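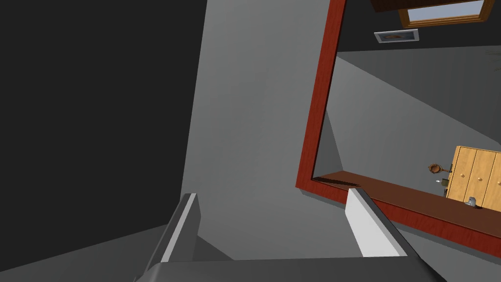 校园新闻 > 学生项目 > 机器人社

**Jilberg学院机器人社进入Brinkmann仿真操作赛第二阶段，开发重点转向镜面场景**

Jilberg学院机器人社的Rado小组已通过Brinkmann学生仿真操作赛的首轮审核，目前正在准备第二阶段提交。该阶段全部在仿真环境中进行，参赛队不使用实体机械臂，只提交控制程序、模型权重和运行日志，由赛事服务器在未公开的室内场景中统一执行并计分。

第二阶段共设六类任务，内容为开关柜门、抓取台面小物件、放置容器、推移物体、对齐物体以及在狭窄空间内退出。每类任务的场景由主办方随机生成，房间布局、家具位置、墙面明暗和夹爪初始姿态均会变化。程序在运行期间只能读取腕部视角的彩色图像和关节状态，不能读取场景文件，也不能调用深度信息。单次尝试超时或发生强接触即判为失败，不设人工复位。

Rado小组使用的仿真平台为Prumach。该平台由学院实验中心部署，原用于运动学课程的课后作业，本学年起向社团开放夜间计算时段。小组在其上搭建了一组家居房间，包含木质柜体、台面、窗户、挂画和墙面镜等元素，末端统一配置两指平行夹爪。所有房间使用同一套材质库，便于对照不同光照条件下的识别结果。

据小组公布的开发记录，现阶段耗时最多的部分是镜面干扰。在其中一个测试房间里，灰色墙面上装有一面红褐色木纹框的长方形镜子。夹爪张开并朝向镜子时，腕部视角中可以看到镜内的木质台面、浅色木柜和窗户，而这些物体本身并不在夹爪前方。右侧指片还会遮住镜框下沿的一部分，使镜框与墙面的分界更难提取。早期版本的检测模块将镜内柜体当作真实目标输出，规划模块随即生成一条穿过墙面的轨迹，最终由碰撞检查中止。

小组对该问题进行了单独统计。在100次带镜面的回放测试中，早期版本有58次至少输出过一个位于镜内的目标。记录同时指出，误检与夹爪距镜面的远近关系不大，与镜框在画面中是否完整关系较大。当镜框的上边和右边超出视野、只剩左边和下边可见时，模型往往把框内区域理解为一个开口，或者理解为相邻房间的延伸。

针对上述情况，小组先后试验了两种处理方式。第一种是在训练数据中为镜面单独设置类别，并对镜内像素一律标注为“不可达”。该方式实现简单，但标注边界依赖镜框，遇到无框镜或框体颜色接近墙面的房间时效果下降。第二种是在规划之前加入一段小幅度的腕部平移，比较平移前后图像中各区域的位移，再与规划所用的墙面位置核对。镜内物体的成像位置在墙面之后，其位移与墙面上的点不一致，可据此剔除。代价是每次规划前多出一段动作，占用任务时间。

当前提交版本采用两者结合的方案：分类网络先给出疑似镜面区域，仅当该区域与候选目标重叠时才触发平移核对。如果没有重叠，则直接进入抓取或推移流程。小组表示，这一方案在自建房间中已能稳定运行，在赛事场景中的表现仍需等待服务器结果。

另一项改动涉及低亮度区域。部分初始姿态下，视野中有大面积接近全黑的区域，与较亮的墙面之间形成一条清晰的斜线边界。旧版边缘提取程序曾把这类边界识别为柜门边缘。新版取消了单纯依靠亮度梯度判断门缝的做法，改为同时检查两侧纹理和把手特征。柜门上的圆形小拉手成为主要依据之一，相应的小目标训练样本也有所增加。

在夹爪控制方面，小组沿用课程作业中的阻抗控制器，参数未作大幅修改。两指开度改为按目标宽度预设，并在接近阶段保留余量。开发记录提到，夹爪外壳和指片在腕部图像中始终占据一部分下方区域，如不做遮罩，会影响位移计算。现用遮罩由关节角实时生成，替代了先前手工绘制的固定遮罩。指片投在后方表面的阴影暂未纳入遮罩，列为待处理事项。

计算资源方面，每轮完整回归测试约需5小时，安排在实验中心夜间时段执行，次日上午由值班成员检查日志。失败案例按误检、规划超时、接触力超限和抓取滑脱归类，镜面相关案例另建目录。测试脚本、场景生成参数和分类说明已上传至社团内部代码库，选修机器人仿真课程的学生可申请只读权限。训练好的权重在比赛结束前不对外提供。

第二阶段提交截止时间为11月底，结果由主办方在其网站公布。入围队伍将进入线上答辩环节，需说明感知与规划部分的设计依据，并现场复现评审指定的失败案例。社团计划在截止之后举办一次内部技术交流，内容包括Prumach场景搭建流程和遮罩生成方法，地点为实验中心机房，晚7时开始。报名方式见社团公告栏。

读者评论

仿真课助教：平移核对那一步，如果镜子本身是斜着挂的，墙面平面的假设还成立吗？建议补一组镜面与墙面有夹角的测试。

机房常客：夜间时段最近排得很满，回归测试能不能拆成几个小任务提交？整段占用的话别的组只能往后排。

lin_k：想问遮罩是逐帧渲染还是查表。我们做课程作业时逐帧渲染拖慢了不少，后来改成了按关节角查表。

访客：内部交流非社团成员可以旁听吗？公告栏上没有写。

灰墙：阴影那个问题我们也碰到过，浅色指片后面的影子总被当成小物件，期待后续。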